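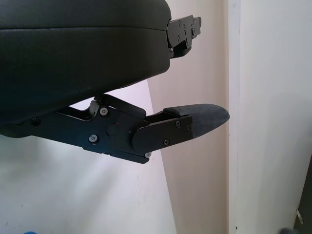
Notebook, sports timing, Zidgate School workshop
November, Friday, entry begun after morning break

Carried over from last entry: double triggers on the finish gate during the lower school sprint trials, and two reaction times that were plainly wrong. Ursina Ammann had already swapped the finish gate with the start gate. The doubles stayed with the finish line and did not follow the gate, so the gate electronics are probably fine and the fault lies in position, height or software.

Equipment as set up in the sports hall: Sterkar beam gates on the old steel stands, Salminen start sounder on the wall bars, laptop running Plotura at the scorer's table. Cable along the skirting, taped at the doorway. The blinds were left as found for the first half of the session and shut for the second.

Went through the Plotura log for the whole half term before touching anything. It holds 2,571 finish crossings, of which 7 have a second trigger shortly after the first that was accepted as a separate runner. All of them were recorded in the hall and none on the track. In every case the first trigger is early compared with the hand time and the second is close to it. That pattern fits an arm breaking the beam ahead of the trunk, with the trunk arriving after the lockout has expired. It does not fit stray sunlight, which I would expect to give triggers with no runner anywhere near the line. I found none of those.

The rule we are supposed to be timing to is the torso, and a single beam cannot tell a torso from a forearm. The gates go out at the height marked on the stands, a strip of yellow tape put on for the senior team. For the youngest runners that height is nearer the shoulder, and they dip and reach at the line far more than the seniors do. On the track the finish is run through. In the hall they are already braking for the crash mats with their arms out.

Lowered both gates by one hole on the stands and walked, jogged and sprinted through, arms in and arms forward. Ursina ran, I logged. Arms forward at the old height gave a double on most sprints. Arms forward one hole lower gave the odd double. Two holes lower started catching knees, so that is out.

Next, the lockout. Plotura lets the lockout be set per gate, and ours was still at the value copied from the track profile. Lengthened it for the hall finish and repeated the arms-forward runs. No doubles in the set, but the recorded time is then the arm and not the chest, so the fault has been hidden in the log while the time is still wrong. For a trial where places are given by the clock that is worse than a double, which at least shows up on the sheet. Put the lockout back.

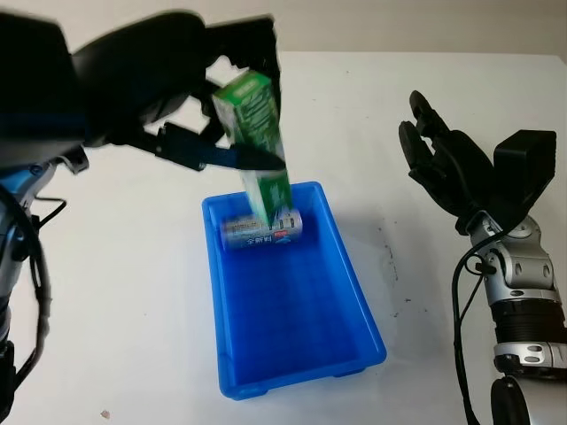

Tudor Filip: Agree with putting the lockout back. I would go further and make Plotura flag every double in red and refuse to give a place until someone has picked which trigger to keep. When I ran the house relay off this system I had a boy down as both third and fourth in the same leg, and the only reason it was caught was that his housemaster was reading over my shoulder. Also, please check whether the hall profile is used for the relay. I am fairly sure I loaded the track one by mistake.

Checked. The relay file was recorded under the track profile. The only difference between the profiles at that point was the name, so the results stand. Have renamed them so that the hall one sorts first in the list and is not sitting directly under the other.

On flagging: there is a setting for it, under meeting options and not under gates, where I had been looking. It is now on. It holds the place open but still prints the first time on the strip, so whoever is on the scorer's table has to know to ignore the strip. Have written this on the card in the laptop lid.

Reaction times. The Salminen sounder is triggered by the same pulse that starts the clock, but it has its own amplifier and there is a delay between the pulse and the sound. Measured it with a microphone at the lane one blocks, sampling at over 4,000 a second, with the start pulse on the second channel. The delay is small and steady on mains. On the battery it is steady while the pack is fresh and gets longer as the pack runs down. The last reading before the low light came on was long enough to account for one of the bad reaction times. It does not account for the other, which was too short and not too long. My guess there is that the runner was moving before the pulse and the block sensor rearmed. Cannot show it from the log, as block data is not kept once the heat is closed.

Ursina asked whether we need reaction times at all for the lower school. We do not. The seniors like to have them, and the coaches use them. Switched them off in the hall profile, left them on for the track.

Stands. One foot on the finish stand has lost its rubber and the stand rocks when someone lands on the boards beside it. Rocking by hand did not trip the beam at any height I tried, but it does shift the aim, and by the end of the session the signal bar in Plotura had dropped from 5 to something that flickered. Realigned and it came back. Need a rubber foot of the right bore, or failing that a slice of hose.

Blinds open or shut made no difference to signal level. Low winter sun in the afternoon not tested.
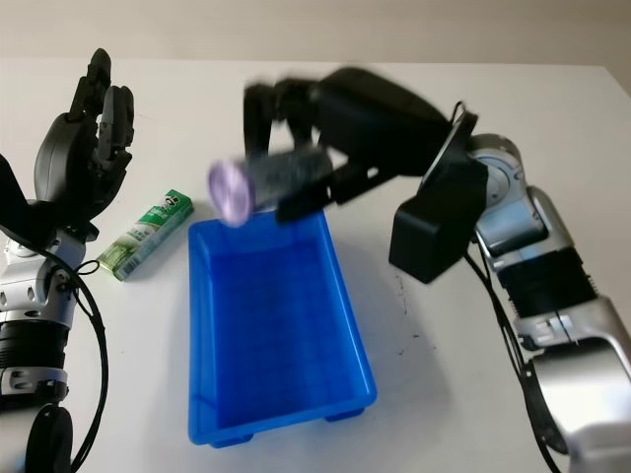 To do before the indoor trials

Mark the lower school height on both stands in a different colour from the yellow. Ursina has white tape.

Replace the foot on the finish stand.

Run the sounder from the mains in the hall. Extension lead has to go round behind the benches — not across the run-off.

Ask Sterkar what a second beam per gate would cost, and whether our control box will take it. A paired beam that needs both broken at once would deal with arms at any height. If the box has to be changed as well, I doubt it will be approved this year.

Turn on retention of block data in Plotura if such a setting exists. Tudor thinks it is in the export menu. I have not found it there.

Repeat the arms-forward set at the lowered height with actual first-years. Ursina is a good deal taller than they are, and today's runs only say so much about where a small runner's elbow goes.

Hand timing to continue alongside for all finals until the above is done. Stopwatches are in the grey cupboard, second shelf, and two of them want batteries.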